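Linen swap comes back to the old chapel hall in June

May 24, 2022

Dig out the spare sheets. The Fodlow linen swap is back next month after a gap, and the people running it say there is more bedding to shift than there has ever been.

Doors open at 10am on the first morning and it runs for 3 days in the main hall, same entrance as before, round the side by the bike racks. Entry is free. Bring something, take something, or just come for the tea.

The swap takes sheets, pillowcases, duvet covers, bedspreads, blankets, throws and curtains. Also tablecloths this time, after plenty of asking. No pillows, no duvets, no mattress toppers. They take up the whole stage and no one goes home with them.

Everything has to be clean and folded. That second word is the one causing the bother.

"We spent most of the first morning last time refolding," said Mỹ Lương, who has run the swap from the start and keeps the spare stock in her own back bedroom. "People bring a fitted sheet rolled up like a sleeping bag. You can't tell if it's a single or a king. You have to shake the whole thing out, and there's a queue behind them, and by then the table's gone."

So this year there is a folding lesson. Half an hour, every morning before doors, on a proper made-up bed that is being carried in for the job. Đức Hà is teaching it. He did 19 years in the laundry at the Jornau hotel before it shut and he can square off a fitted sheet while talking about something else entirely, which he did when we met him.

His main point is that most people start in the wrong place. They stand in the middle of the room with their arms out and the sheet trailing on the carpet. Use the bed, he says. Lay the sheet over it, find two corners, and get those right before touching anything else.

"The bed is your table," he said. "It is the right size already. Why would you do it in the air?"

His method for a flat sheet, as he gave it to us, scribbled down in a hurry:

Lay it across the bed, any way up. Find a corner and hold it. Find the next corner along the short side and bring the two together. Give the sheet a shake so the fold drops straight. Do the same at the other end. Now smooth from the fold outwards with the flat of the hand, then halve it again longways, and only then start folding down the length. Three folds for a single, four for a double. Stop when it fits the shelf.

Fitted sheets are the same idea but the corners tuck one inside another like socks. All four end up in one pocket. It will not look like a square at that stage and he says not to panic, fold the wavy edge inwards and carry on.

Two people are faster than one. But they have to agree which way they are turning — he has seen marriages tested over a king size.

Pulling is the other thing. A corner wants lifting, not yanking, or the cloth bunches where you've got hold of it and the crease goes right through to the middle. Old cotton will forgive that. Thin polycotton won't, and the mark will still be there when somebody opens it out in six months.

The swap works on tokens. One item in, one token out, and a token is good for anything on the tables whatever the size. There was some grumbling over that last time, a pillowcase for a bedspread not being much of a trade, but Mỹ Lương says it stays. Counting up points for different sizes was tried once and it took all day. Anyone with nothing to bring can ask at the door for a token and will be given one, no questions.

Bedspreads are what she wants most. They go first, she said, particularly the old quilted sort with flowers on. Younger people are after them now. A few years back you couldn't give one away and they ended up under paint pots. 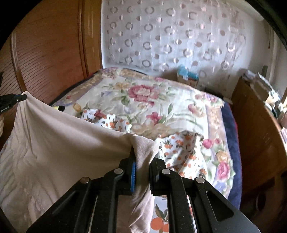
She has put out a call for plain sheets as well, since those are what gets used up. Local shelters and the animal rescue at Ông have both asked for whatever is left over, the rescue being happy with the torn and stained stuff so long as it's clean. Put that in a separate bag and write "rescue" on it please. Last time it all got mixed in and two of the helpers spent the evening holding sheets up to the light looking for holes.

Sizes are the other headache. Labels wash out, or get cut out for being scratchy, and then it's guesswork. If you know the size, pin a bit of paper to the corner with it written on. Single, double, king. If you don't know, say what bed it was on. A sheet with no size on it will be laid over the demonstration bed and measured by eye, and put in the nearest pile, so don't blame anyone if your double turns out a bit mean at the edges.

Blankets get their own table by the radiator. Wool ones should be bagged, with a note if they have been stored somewhere moths might have been. Be truthful about it. One jumper's worth of moth goes a long way in a hall full of blankets.

Mending is on again in the side room. Hems, split seams, elastic in fitted sheets, all while you wait if the queue is short. Pakotora, the haberdashery on the corner, is giving the thread and lending two machines, and will have a box of odd buttons out for duvet covers at pence each. Take the item in clean and show them where the damage is. They won't do zips. They might do zips on the last day, if they've caught up, but don't come just for that.

The hall is aiming for 1000 items over the tables by the time it closes. That sounds like a lot until you see what comes out of one airing cupboard. One household dropped off four bin bags early, and that was only what had been sitting on top of the wardrobe.

Early drop-off is open now at the hall office, mornings only, and please not left on the step. It rained on a pile of towels there in spring and the whole lot had to be done again. Towels aren't being taken this year in any case. That wants saying again as the first poster had them listed by mistake. No towels.

There are 30 places for each folding lesson, with chairs for those who need to sit. It's free but you need to put your name on the sheet in the office window (the paper sort). Children can come if they're big enough to hold a corner. Bring a sheet of your own if you want to practise on it, otherwise there will be plenty lying about.

Đức Hà will stay on after each lesson and go round the tables. If your folding is bad he will refold it in front of you, he says, but kindly. He'll also show anyone who asks how to store a set inside its own pillowcase, so that the whole lot comes off the shelf in one go and you aren't hunting for the matching one at bedtime. It's a hotel trick and takes a minute to learn.

His other tip was for bedspreads that are too thick to fold small. Don't try. Fold in half once over the bed with the pattern inside, then roll it loosly from the short end and stand it upright at the back of the cupboard. Quilting goes flat along a hard crease if it's left too long, and the print wears there first as well. Turn it round every so often if it isn't being used. Or use it, he said. Put it on the bed.

Parking is on the street only, the yard being needed for unloading. The side door has a ramp. Tea and cake in the kitchen from half ten, cash only, and the cake has generally gone by two so get in early. If you can lend a clothes rail or a folding table for the three days, the office would like to hear from you — they are short of both, rails espcially, and curtains are a nightmare without them.

Unclaimed tokens can't be carried over to the next swap. A date for that one hasn't been set.

Last updated: 4.12pm

More local news
Bus stop outside library to move for drain works
Allotment plots: waiting list reopens
Lost tortoise found two gardens down
Choir looking for tenors, no audition
Chip shop to keep winter hours through summer

Get our weekly round-up by email. Enter your address to sign up. You can unsubscribe at any time.

This site uses cookies to remember your settings and to count visits. Accept all | Manage choices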